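Field Service Technician, Commercial Refrigeration and Wrapping Equipment
Irnstead Plant, Full Time

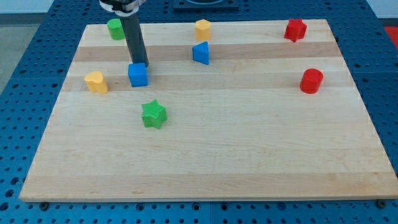

Dranico supplies and maintains refrigerated display cases, tray sealers and scales for grocery stores and meat processors. The Irnstead service group currently supports 282 store locations and is seeking one technician to join its northern route.

The technician will report to Miłosz Baran, Regional Service Manager. Duties include scheduled maintenance of display cases and sealers, replacement of heating elements, belts and door gaskets, calibration of label scales, and completion of service records on the day of each visit. The position also covers the first stage of the Sikora case replacement program, under which older open cases will be fitted with doors and new fan motors.

Applicants must have:
Two years of experience in refrigeration or electrical repair
Current certification for refrigerant handling
A valid driver's license
Ability to lift 50 pounds and to work in cold rooms

Experience with programmable controls is preferred. Training on Zarnness sealers will be provided during the first six weeks.

Starting pay is $3,850 per month, with overtime and a company vehicle. Evening calls are assigned on a rotating schedule, one week in five. Health coverage begins on the first day of employment.

Send a resume and the names of two references to Miyuki Yagi, Human Resources, Irnstead Plant, and quote position number 985. Applications must be received by Mar 1, 2020. Applicants selected for an interview will be contacted by telephone. Dranico is an equal opportunity employer.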